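**Skerico campaign rules: square grid or free measure?**

**hexgrudge** wrote:
Skerico second edition wants movement in squares now. My cavalry covers 12 squares a turn and arrives before it has been painted. Anyone still using a ruler?

**Onyeka_Foot** wrote:
Ruler. Squares are for chess and bathrooms.

**traltura767** wrote:
Disagree. We played the river crossing at Futitz on Monday, with squares, and finished before closing for the first time since February. With rulers we spend an hour on who nudged what.

**Onyeka_Foot** wrote:
You finished early because your left wing ran away on turn 2.

**traltura767** wrote:
It withdrew. In squares.

**hexgrudge** wrote:
What about diagonals? Page 40 says they cost double, the quick sheet says they don't.

**dicebucket** wrote:
Quick sheet wins, see the errata (post 3978 in the big thread, bring a sandwich). I play both ways and lose both ways. Wheeling a column is still silly on a grid, so we let it pivot free once per turn.

**Onyeka_Foot** wrote:
So, a house rule to fix the rule. Sold.
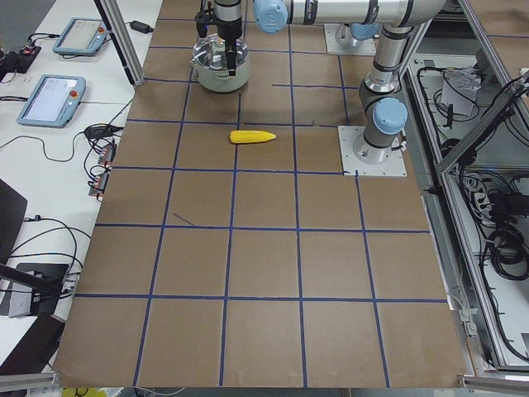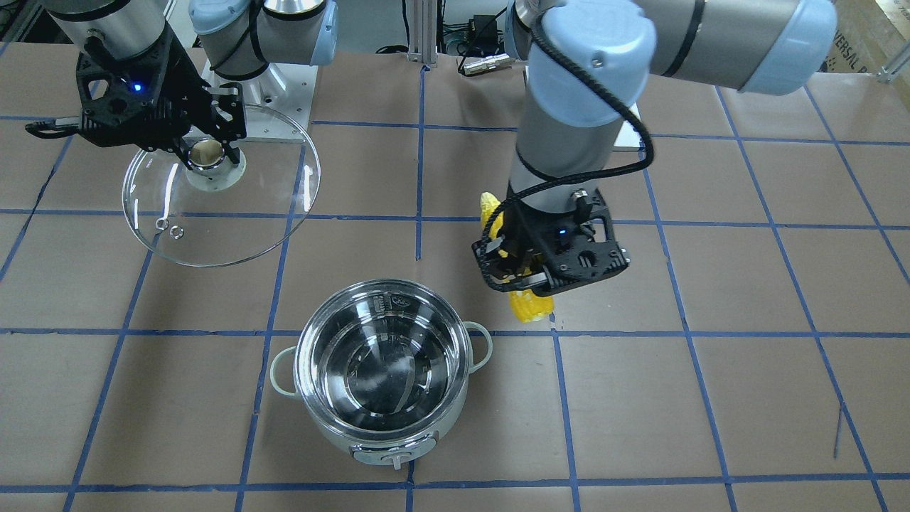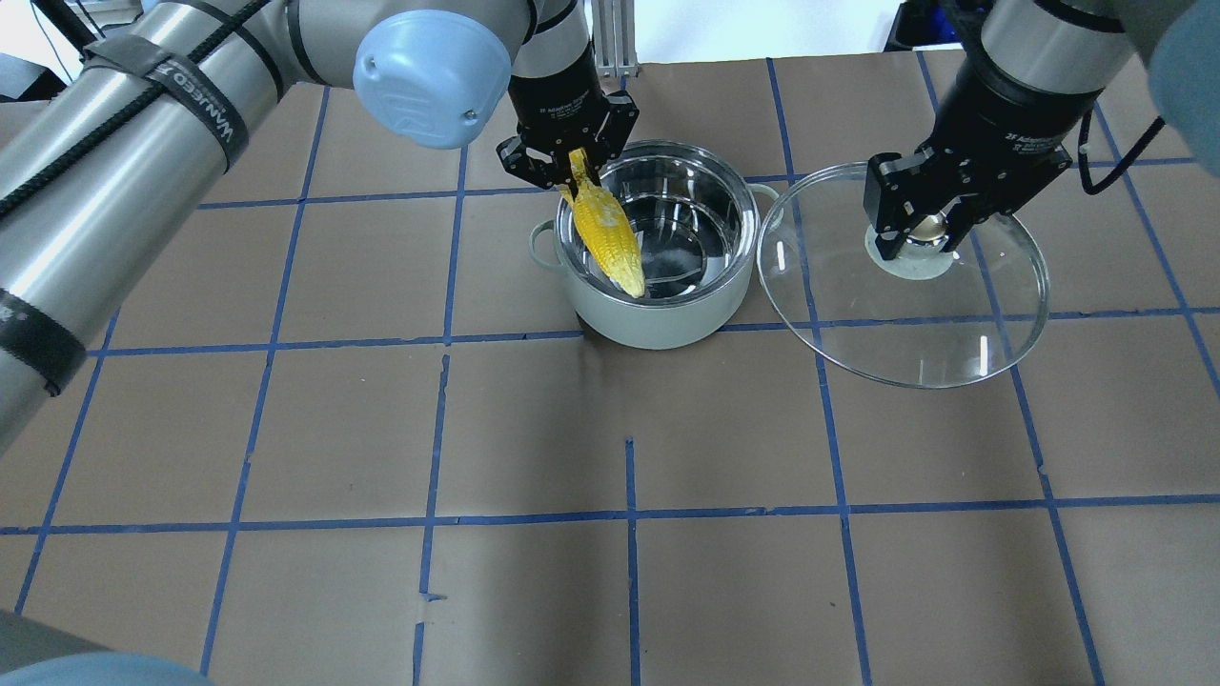
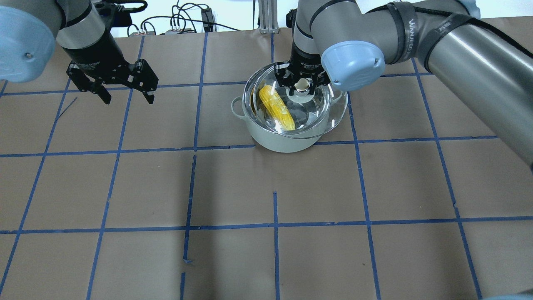

*Brown paper and blue tape, in squares*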